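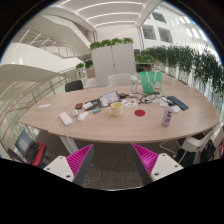
Figure 4. Fingers fully open, seen from the wrist camera, facing the table.

Section 4. Fitting and checking the fingers

Do this section after the wrist camera is mounted and its cable is clipped to the handle. You need the two printed shells, the two magenta inserts, the screws from bag 9 and a small hex driver. Elżbieta Kwiatkowski's print files for the Zitura hand tool are the ones used throughout. Older shells from the September batch have a different hole pattern and will not fit.

4.1 Attaching the fingers

1. Press a magenta insert into each shell with the ribbed face toward the other finger. The ribs run on a diagonal.
2. Start all the screws by hand before tightening any of them.
3. Tighten the screws from the base to the tip. Stop when the head touches the shell.
4. Slide each finger onto its carriage and fit the retaining pin.
5. Squeeze the trigger slowly. Both fingers should move the same distance.

Caution: Do not use a power driver. The printed holes strip easily.

Note: If one finger lags, loosen its carriage screw a quarter turn and try again. Do not sand the shell.

4.2 Checking the camera view

1. Release the trigger so the fingers are wide open.
2. Hold the tool level and point it at a table with ordinary things on it. Mugs, bottles, a phone and a computer mouse are all suitable.
3. Compare the live view with Figure 4. The fingers come up from the bottom, one on each side of center, with a clear gap between them. The ribbed inner faces must be visible.
4. If one finger shows much more than the other, loosen the camera bracket, turn it slightly and tighten it again.
5. Close the fingers and check that the tips meet near the middle of the view.

Caution: Watch for cables that hang over the table edge, like the white one on the adapter in Figure 4. A finger can hook a cable and pull the adapter down.

Note: A dark floor between the fingers is fine. Set exposure on the tabletop and leave it locked.

4.3 Saving the open position

1. With the trigger released, open the calibration page and select Finger Range.
2. Wait for the reading to settle, then press Save Open.
3. Squeeze fully and press Save Closed.
4. Write both readings on the label inside the handle. The workshop's first tool reads 658 closed and over 4000 open. Yours will differ.

Repeat 4.3 whenever an insert is replaced. Questions about the bracket go to Somkiat Kaewkla at the Venddale workshop.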